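Sorting and Returning Socks After Laundering

Residents of Plernholm are asked to sort small items before returning them to their rooms. The procedure below applies to socks and takes a few minutes per load.

Before you begin

Clear a section of floor or a table near the dryers. Take one perforated basket from the shelf for each resident. Larger flat items, such as towels and pillowcases, should be folded first and laid in the bottom of the basket.

Sorting

1. Empty the mesh bag and separate socks by color, then by length.
2. Turn each sock right side out and smooth the heel with the palm.
3. Lay matching socks one on top of the other and fold the cuff of one over both.
4. Place the pairs on top of the flat items with the cuffs facing the same end of the basket.
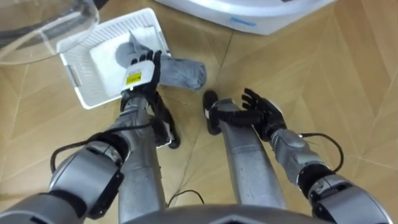
Gray sock at the basket, with a folded white cloth inside.

Single socks are not to be discarded. Pin a room number to the cuff and leave the sock in the tray marked Singles, where it will be held until the end of the month. Wool socks should be dried flat and sorted separately.

Baskets may be collected until 2 p.m. Please return them empty to the laundry room. Questions about missing items may be directed to Nadine Salameh at extension 2774.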